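Wálter Usuga has been making beds and folding laundry for other people for most of his working life. He started in a hotel basement in Toledo, moved on to cleaning furnished rentals, and now runs a small housekeeping business called Grimum with one partner. We talked in the kitchen of a two-bedroom apartment he was getting ready for a new tenant.

His first job had very little to do with guests. "I was downstairs with the dryers," he says. "Towels, pillowcases, towels again. I didn't see an actual bedroom in that hotel for two months."

He says the work in rentals is different. In a hotel every room has the same bed and the same sheets. In a furnished apartment, the owner has bought whatever was on sale. One of his regular buildings has 122 units, and he says the linen closets in that place are the worst part of the week. Fitted sheets that look like a full turn out to be a queen. Pillowcases come in sizes he has never seen sold in a store.

"I write the size on the tag with a laundry pen," he says. "Every sheet. I should have done it from the start."

Floors are another subject he can talk about for a while. Most of the newer apartments he looks after have laminate, a lot of it Revwood, and he dry mops those. Older places still have carpet in the bedrooms. He vacuums carpet last, after the bed is made and the folding is finished, and he moves the small furniture to get at the corners.

Folding he does on the bed. He has a table for it in the van but hardly ever brings it up. "The bed is already the right height for me," he says. "You put a clean sheet on, pull it flat, and then you have the biggest table in the apartment."

He doesn't start with the big things.
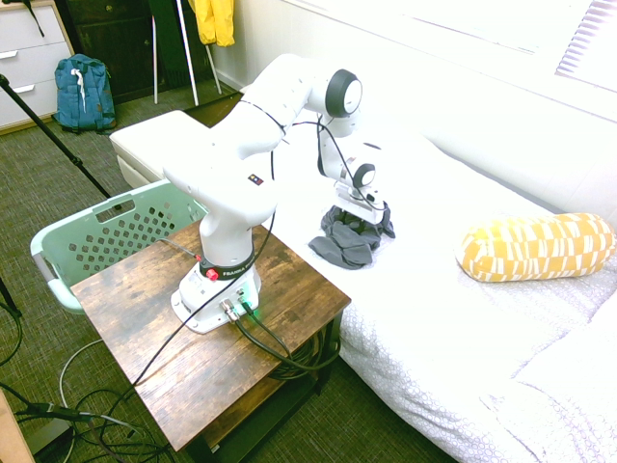
"Anything dark I take by itself," he says. "On a white sheet you see every bit of lint that comes off it, so I shake it out first, over the floor. Then I find one corner and go from there. If you grab it in the middle you just get a bigger knot."

He folds in halves and doesn't care much for rolling, although his partner rolls everything – they have stopped discussing it. T-shirts go in thirds if the drawer is narrow. Washcloths he leaves in a flat pile.

I asked if he keeps his own bedroom the same way. He said the bed gets made every morning, but the clean clothes can sit in the basket until Thursday.

In November he wants to take on a second building, if he can find one more person who likes to iron.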